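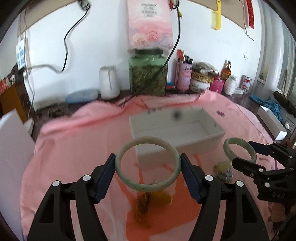
Jade bangle, milky green with a few darker patches. The white box behind it has yet to earn its keep.

Trinkets, Sorted (More or Less)
Posted Friday, September 26, 2025

I have been meaning to sort my small shiny things since February. They had been living in a Plolard cookie tin, where everything tangled with everything else and the bangles clacked like teeth. The plan was simple: spread it all out on the pink cloth, put the good pieces in one white box, and feel like a person with a system. The tin held up to 205 pieces by my reckoning, most of them single earrings in mourning.

Next up, the box with its divider. Two compartments, which is one more than my usual system. An orange round dish went in one and a gray round container in the other. The little orange ring stayed out on the cloth, along with the flat olive-green piece I can never find a category for.

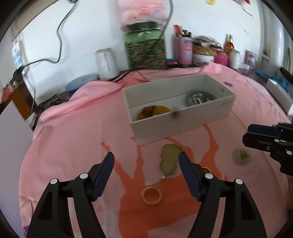
Do bangles and beads need to be kept apart?
It's a good idea if the beads have metal bits, which can scratch. A scrap of soft cloth between them does the job, and so does a sock.

By the third picture the box had moved on to beads: an amber-brown bracelet at one end, and at the other something green and round with shiny beads for company. The pale round piece with the gold-colored bit in the middle was still out on the cloth, waiting for a ruling.
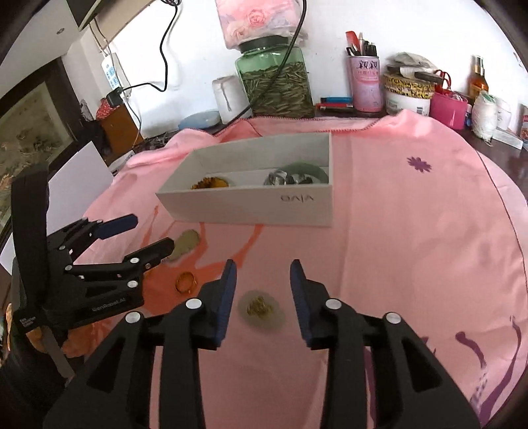
Mio Kawaguchi writes: I did mine last winter and gave up on sorting by color. Sort by how often you wear it. My everyday pile came to 8 pieces and the rest went in a drawer, where they seem happy.

More from the Lesthorpe drawers next month, if I can get them open.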